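Stanosgate House
Household Stores and Common Rooms Meeting
Minutes, 8/22/18

Present: Gholamreza Farahani (chair), Leopoldo Serrano (minutes), four residents.
Apologies: one, received by e-mail.

1. Minutes of the previous meeting
Accepted with one correction. Under item 4, "shelf brackets" should read "shelf pins." The order had already gone in with the right part number.

2. Second floor sitting room: sorting of small items
G. Farahani reported on the sorting of small electronics, leads and personal items that have collected in the sitting room. The work is being done at the wooden table, with a white plastic bin for items on their way to storage. Three groups are in use: keep in the room, move to the hall closet, dispose of. Anything with a screen is to be checked for a charger before it goes to the closet. If no charger is found within 30 days, the item moves to the disposal group.

Personal care items, such as hair rollers, are not to share a bin with electronics. They go to the bathroom shelf on the same floor, or to the owner if the owner is known.

The list of handheld devices is incomplete. Old labels are to be left in place, even where worn, until the model has been written down. Tape may be removed once the entry is made.

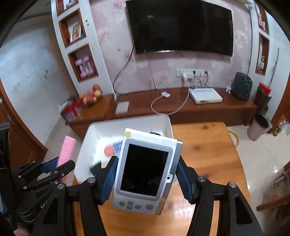
Leopoldo Serrano asked whether one bin was enough, given that cables and small devices put in together come out tangled, and he would prefer a divided tray for anything shorter than a shoe. He added that the bin should stay off the table when sorting is finished, as the glossy finish shows scratches. The chair agreed to the second point. On the first, it was noted that the Kuroda divided tray has 15 compartments and fits the closet shelf with the door closed. Two residents were in favor, one thought bags with ties would do the same job.

Agreed: one Kuroda tray to be bought and tried. Bags to be used for loose cables in the meantime.
Action: L. Serrano.

3. Television cabinet
The long cabinet under the wall television was discussed. It now serves the set-top box, other small equipment, food and gift boxes. The following was agreed:

Set-top box to remain where it is, front clear.
Fruit bowl to move to the table at meal times and back to the cabinet afterward. A motion to move it to the kitchen for good did not pass.
Gift boxes to be cleared by the end of August.
No cooking appliance to be run on the cabinet. Appliances may be kept there until kitchen shelving is up.

The cable hanging from the television was raised. A Pistov surface channel in white was proposed, fixed to the wall with adhesive. One resident objected that adhesive would lift the floral wallpaper when removed. The chair will ask the supplier about a pinned version. Item carried forward.

4. Wall outlets
The strip below the television was reviewed. Total load on it is not to exceed 2,000 watts, this being the house limit for any one strip. Plug adapters are to be listed with the device each one serves. Unlisted adapters will be unplugged and placed in the closet, marked with the date.
Action: G. Farahani to prepare the list.

5. Closet shelving
Gokden has quoted for two further shelves, same depth as the existing ones. Delivery is included, fitting is not. The quote is within the 200 set aside for storage, but leaves little for the tray in item 2. It was agreed to order one shelf now and hold the second.

The lower shelf is to be kept for bins with lids. Open bins go at waist height or above. L. Serrano to measure the door clearance again before the order is placed, the earlier figure having been taken with the mat down.

6. Other business
A request for a second key to the hall closet was approved. The key is to be signed for.

The question of who dusts behind the television was raised and left open.

7. Next meeting
Date to be set once the shelf has been delivered. Items 3 and 6 to be placed first on the agenda.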